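Indmont Plate Hire
Home | Plates | Prices | Delivery and collection | About us | Get in touch

About us

Hello, and thank you for wandering over to this page. Most people go straight to the price list (quite right too, it's where the plates are), but if you'd like to know who you're borrowing from, put the kettle on and we'll tell you.

We hire out coloured plates and dishes for parties, weddings, village lunches, school fairs and any other occasion where there are more mouths than there is crockery. We're based on the edge of Grastcombe, in a big high-ceilinged unit, and we deliver to Tindton and all the villages in between. If you live further out than that, do ask, as we can often tag you on to another trip.

How it started

The whole thing began with a wedding in the family and a sum of money that wouldn't stretch to a caterer. We bought 100 plates in a closing-down sale, all different colours because those were the ones left, and spent the evening before laying them out and swapping them round until the tables looked cheerful. Guests kept asking where they had come from! By the end of that summer we had lent them out four times, to a christening, two birthdays and a harvest supper, and at the harvest supper somebody pressed an envelope of money into our hands and told us we ought to be charging.

So we did, a little sheepishly at first. The plates lived under the stairs, then in the spare room, and then in the spare room and the garage, and there was one winter when you couldn't get to the ironing board without moving a crate of side plates. When the Grastcombe unit came up to let we went to see it one wet October afternoon and took it more or less on the spot, mostly for the light and the height of the ceiling.

At our last stocktake we had 3,386 pieces on the books. Of those, 2,428 are dinner and side plates, 826 are shallow dishes and bowls, and the rest are serving plates, jugs and a small family of cake stands that came to us with the old Buthelezi Tea Rooms stock. We're very fond of those cake stands and they're booked up most weekends, so please get in early if you've set your heart on them.

About the colours

If we have a speciality, this is it. Plenty of places will lend you white plates, and very good they are, but we like a table with a bit of life in it. We do beiges, blues, lavenders and reds, with a few odd shades that are hard to name and look lovely once there's a tomato salad on them. Some customers come with a scheme all worked out, with fabric samples and a seating plan. Others come with no idea at all, and we have just as nice a time with them.

When you visit, we'll put a few plates out together so you can see how they get on with each other. Colours do funny things side by side. Beige on its own can seem rather plain, and then you stand something red near it and it turns warm and biscuity. Pale blue next to lavender is a favourite of ours for spring, very soft, and it goes with almost any flower you can get from a garden. We tend to set one colour out low and another a bit higher up, so that you see them as you would across a buffet.
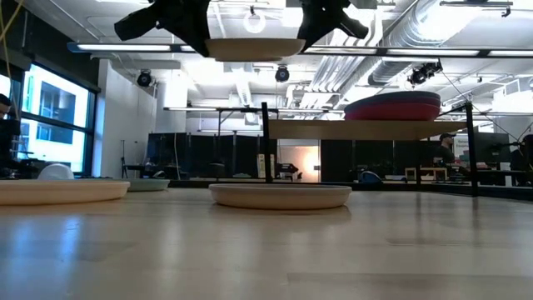
Beige and pale teal-grey down on the table, with the reds up on the shelf.

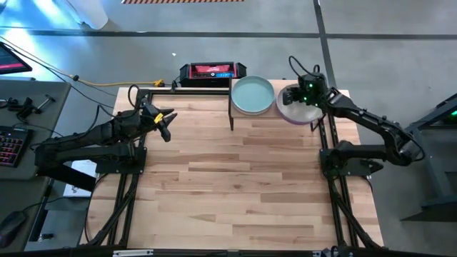

Can I mix several colours in one order, or do I have to take a full set of each?

Mix them however you like, and the price stays the same. We hire by the piece, so you could have a dozen of one colour and three of another, or a different plate at every single place. The only thing we ask is that you tell us your mix when you book, so that we can put it aside and pack it in the right crates. If you change your mind later, ring us and we'll do our best, though the lavender does go quickly in the warmer months.

Packing and sending out

Plates go out in divided crates, stacked by size, with a slip of soft paper between each one. There's a card in the top of every crate telling you what's inside and how many, and we'd be so grateful if you would keep that card somewhere safe and put it back in at the end. It sounds fussy, we know. It saves a great deal of head-scratching when six crates from three different parties come home on the same morning.

If you've ordered dishes as well as plates, they travel separately, in the shallower crates with the green handles. Please carry those flat. Big orders are heavier than people expect, so have a friend handy at the door, or let us know if there are steps and we'll bring the trolley.

Getting them back to us

You don't need to wash up. We'll say that again, as it's the thing people are happiest to hear: you don't need to wash up. Scrape off what you can, pop everything back in its crate and leave the rest to us. Coffee grounds and candle wax are the only two things that give us any real trouble, so if you could keep candles off the plates we'd love you for it.

Breakages happen. We've had plates go under a car wheel, off a balcony and once into a pond, where for all we know it still is. We allow two in every hundred without charge, and after that we ask for the replacement price, which is on the price list next to each piece. Please don't hide the bits! We'd much sooner have them handed back in a bag, so that we can see which colour we need to order.

The seconds shelf

Anything with a small chip or a scratch comes out of hire and goes on the seconds shelf by the door, where you can buy it for very little. People use them under flowerpots, for painting, for feeding the cat, and one primary school in Tindton took a great pile for a mosaic on the playground wall. We're always pleased when a plate finds something else to do. If you're after odds and ends for a project of your own, send us a note with the colours you want and we'll keep them back as they turn up.

Coming to see us

Visits are by appointment, mainly so that we can have the colours you're interested in out and ready. Mornings are best, any time from half past nine, when the light is good and we've had our first cup of tea. Bring your tablecloth if you've got one, or your napkins, or a bit of ribbon, or just your ideas. Children are welcome and tend to have very firm opinions about plates.

You'll find us at the far end of the Grastcombe trading estate, past the tyre place and round to the left. There's parking right outside, and the door sticks, so give it a good push.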